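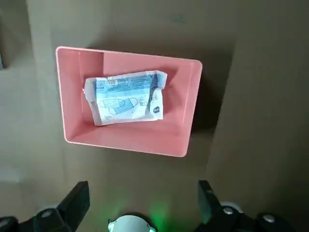 How to Turn Off Friend Suggestions and Clean Up Old Requests on Your Social Accounts

Posted by Birsen Türkmen, Jun 3, 2025

A reader named Vasco wrote to me last week with a question I get in one form or another all the time. He runs a little page for his repair shop, Skeltia, and his personal account had filled up with requests from people he had never met, plus a few from accounts that were clearly shops and not people at all. He wanted to know how to clear them out and how to keep so many from coming in. I wrote him a long answer, and then I thought, well, I may as well put it up here so everybody can use it!

I'm going to use Facebook for the steps. The menus do get moved around from time to time (drives me crazy), so if a word on your screen is a little different from mine, look for the nearest thing to it.

Clearing out the requests you already have

Open Facebook in the browser on your computer. You can do this on a phone, but if you have a big pile the computer is so much easier on the thumbs.

Click Friends, then Friend requests. You'll get a list down the side. Click a name and the profile opens next to it, so you can have a peek before deciding. Take your time with this part. When I did mine I had 332 requests waiting, going back years, and tucked in there was my old neighbor Gülizar, who must have thought I was terribly rude.

Click Delete for the ones you don't want. The person isn't sent a notice when you do it. If it's an account pretending to be somebody, or a business dressed up as a person, open the profile, click the three dots, and choose the report option before you delete the request.

I do 20 at a time with a cup of tea and then stop. You get careless after that and start deleting cousins.

Requests you sent and forgot

On that same Friend requests page there is a small link that says View sent requests. Have a look! I found one I had sent to a man named İlker from a camping group, seven years ago, and I couldn't tell you why. Click Cancel request next to anything you'd like to take back.

Changing who can ask

1. Click your picture in the top corner and go to Settings & privacy, then Settings.
2. Find the part called How people find and contact you.
3. Click Who can send you friend requests.
4. Change Everyone to Friends of friends.

There isn't a choice for no one at all, which Vasco was sorry to hear. Friends of friends does cut it down a good deal, though. In my case I went from several a day to maybe one or two a week.

While you're on that page, look at who can find you by your email address and your phone number. I have both of mine set to Friends.

Quieting the suggestions

Those "People you may know" messages can't be switched off completely, but you can stop them from buzzing at you. Go to Settings, then Notifications, then People you may know, and turn off push, email and SMS. If you see somebody in the suggestions you'd rather not look at (we all have one), click Remove under the name.

If you run a page for your business

Please keep the page and your own profile separate, and invite customers to follow the page. Sending friend requests from a profile in your shop's name is against the rules, and you can lose the account along with all your pictures and messages. If you already have one set up that way, download a copy of your information first, from the same Settings menu, and then start a proper page.

Serpil asked in the comments on my last post whether the steps are the same on a tablet. They are very nearly the same, except that the menu is behind the three lines instead of your picture. I'll do a separate page for tablets in December, when I have my sister's to borrow.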